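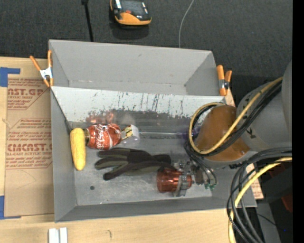
You have to stop being polite to it, Kyung-hwa Byun told me on my first morning at Drodthorpe, because a timid hand on the controls makes a timid robot, and I have been turning that over ever since. I had been steering the arm as though it might bruise! My first job was the work glove, and a glove, I can report, is a humbling thing to pick up by remote control (the crushed Coke can comes next on my list, then the corn). Everything you do is saved, dithering included, and the Orkine software learns from the lot. Byun likes 200 demonstrations before she lets the arm try a task alone. By lunch I had given her 37, and she threw out two, both times for what she called wandering. In March she taught a whole class of beginners this way, and the slowest of them, she says, ended up with the smoothest grasps.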